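発表者ノート：通販の「ポイント」とどう付き合うか
2020-04-14 社内勉強会用(持ち時間20分、質疑は別)

スライド1 タイトル
名乗る。所属は言わなくていい、全員知っている。
最初に手を挙げてもらう。「ポイントカードやアプリ、10個以上入れている人」。たぶんほぼ全員。自分も挙げる。

スライド2 財布の棚卸し
準備のために自分のアカウントを数えたら46件あった。うちパスワードを覚えていたのは、まあ、聞かないでほしい。
12月のセールで登録したきりの店が多い。ここで少し間を取る。

スライド3 ポイントは値引きなのか
1832円の買い物で「次回使える」ポイントがつく。次回が来なければゼロ円。
店から見れば、値引きを先延ばしにして、しかも忘れてもらえる可能性がある。よくできている。
※会計処理の話は聞かれたら答える。自分からは始めない。前回それで8分使った。

スライド4 送料の壁
Festitwoodのカートの例。棚板を1枚買うつもりで、送料無料まであと少し。フックを足し、フェルトの脚カバーを足し、合計3926円。
家に椅子はない。
「送料を払ったほうが安かった人?」と聞く。手が挙がらなくても進む。

スライド5 会員ランク
Kasportの仕組みを表で見せる。ブロンズ、シルバー、ゴールド、その上に「プレミアゴールド」。
ランクは年に一度見直し。降格のお知らせメールの文面がやたらに丁寧なので、そこだけ読み上げる(ゆっくり)。
ランク維持のために靴下を買うのは、靴下が要るときだけにしましょう、という話。

スライド6 有効期限
期限の書き方は三通り。最終利用日から、付与日から、年度末に一斉。
Tarawnehは付与日から。ただし誕生月ポイントだけ別扱いで、規約の下のほうに小さく書いてある。文字サイズをそのまま再現したスライドなので、後ろの席からは読めない。前の席からも読めない。
クリックで拡大版に切り替わる。切り替わらなかったら口頭で。

スライド7 還元率の計算
「最大」の二文字に丸をつけてある。
Gadexのキャンペーン、条件は五つ。アプリ経由、指定カード、初回、エントリー済み、上限あり。全部満たして戻ってくるのが2494ポイント。
エントリーボタンを押し忘れた場合の額は各自で計算してもらう。暗算できるはず。

(水を飲む)

スライド8 小休止
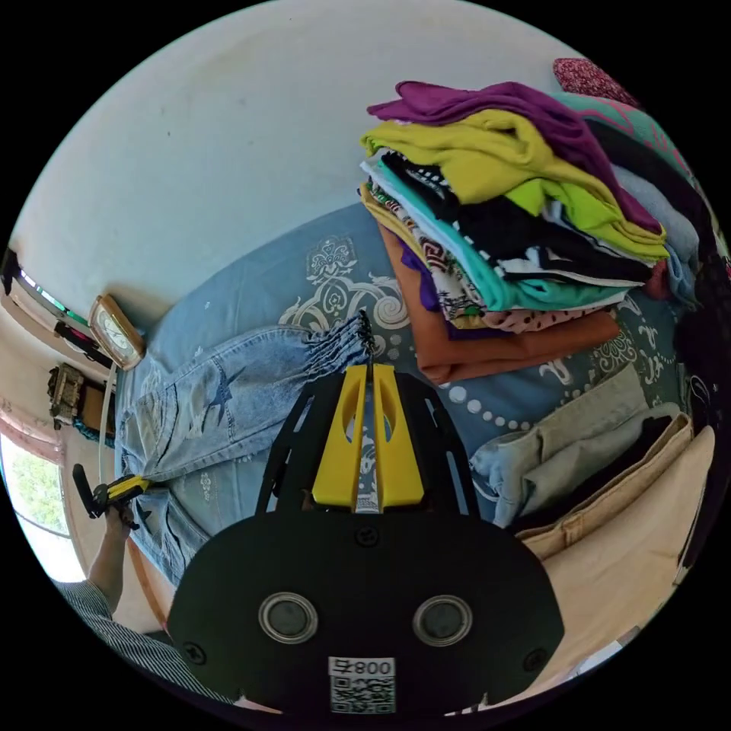

黄色い指が2本のグリッパー。ラベルの番号は008

このスライドは10秒。次へ。

スライド9 自分でやっていること
・期限をカレンダーに入れる。2週間前に通知
・使う店を三つまでに絞る。残りは退会。退会ページを探す時間も見込んでおく
・カートに入れたら一晩置く。翌朝まだ欲しければ買う。経験上、半分は名前も思い出せない
・ポイント払いは端数から使う

三つに絞る話は反論が出やすい。「うちは五つ」と言われたら、五つでいいですと答える。

スライド10 質疑
想定質問:おすすめのカードは。→答えない。
想定質問:結局、得なのか。→買う予定だったものなら得。スライド4に戻す。
時間が余ったら、退会ページまでのクリック数の一覧(予備スライド)。
終了後、アンケートのURLを出す。回答特典のポイントはつきません。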